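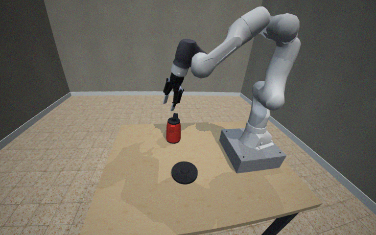 Grudulon Community Center – Department of Building Safety and Operations

Monthly Fire Exit and Emergency Lighting Inspection
Comments recorded for March
Inspector: Catarina Barreto
Reviewed by: Aurora Leitão

Scope. This checklist covers the exit doors, corridors, stairs, emergency lights, and exit signs in the Prirkari Street building. Sprinklers and the kitchen hood are inspected under separate forms. Items are marked Pass, Fail, or Follow-up. Any item marked Fail must be reported to the front office before the inspector leaves the building.

Section 1. Exit doors

1.1 Doors open fully in the direction of travel: Pass
1.2 Doors open from the inside without a key: Pass
1.3 Panic bars return to position after use: Follow-up
Comment: The bar on the north stair door returns slowly. The hinge side was cleaned and the bar tried again with the same result. Work order 637 has been opened.
1.4 Door closers bring the door to a full latch: Fail
Comment: The east lobby door stops short of the latch when the inner door is open at the same time. The closer is an Otent unit and was last adjusted in the fall. Reported to the front office at the time of inspection.

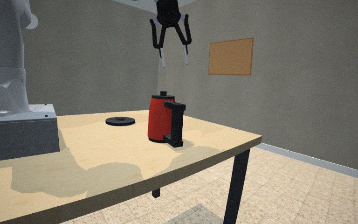
Aurora Leitão: The east lobby door was also marked Fail last month and the adjustment did not hold. Please request a replacement closer this time. Until it is fitted, the inner door is to be kept shut outside of deliveries.

Section 2. Corridors and stairs

2.1 Full width of corridor kept clear: Follow-up
Comment: Folding chairs from the Ozoliņš Hall were stacked along the west corridor. They were moved during the inspection. The hall booking form should state where chairs go at the end of an event.
2.2 Stair treads and nosings firm: Pass
2.3 Handrails secure on both sides: Pass
Comment: One bracket on the lower landing was tightened by hand. It should be looked at again next month.
2.4 No storage under stairs: Pass
2.5 Floor mats flat, with no curled corners: Fail
Comment: The mat inside the rear entrance has a raised corner and has been taken up. The floor beneath is sound.
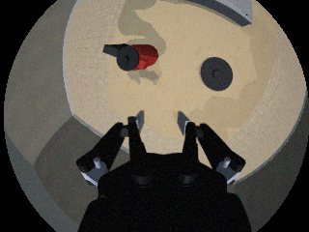 According to a comment left at the front desk, the rear entrance gets slick in the rain when there is no mat down, and a temporary one would be welcome by the evening classes. The request has been passed on with the order for a new mat.

Section 3. Emergency lights and exit signs

3.1 Exit signs lit and readable from the far end of each corridor: Pass
3.2 Push-button test on all battery units: Follow-up
Comment: Unit 7, on the second-floor landing, came on but dimmed within 15 seconds. Battery to be replaced and the unit tested again.
3.3 Annual full-length discharge test, 60 minutes: Not due
Comment: The annual test is planned for the summer closing – staff will be told in advance, as the normal lights must be off for over an hour.

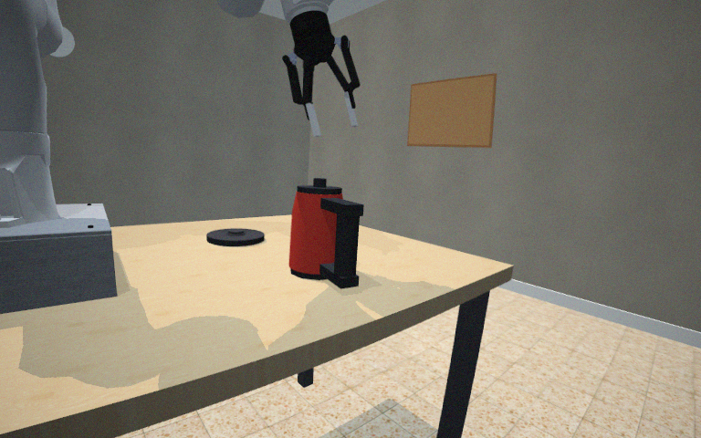

3.4 Lamp heads aimed at the path of travel: Pass
Comment: Two heads in the west corridor had been turned toward the wall, most likely during painting. Both were corrected.
3.5 Test log kept at the panel and up to date: Pass

Section 4. Posted information

4.1 Evacuation maps match the present floor layout: Fail
Comment: The map outside the Ozoliņš Hall still shows the old storage room door. A corrected map is to be printed and posted before the next inspection.
4.2 Assembly point sign in place: Pass

Open items carried forward: 1.3, 1.4, 2.1, 2.3, 2.5, 3.2, 4.1
Signed copy filed in the front office.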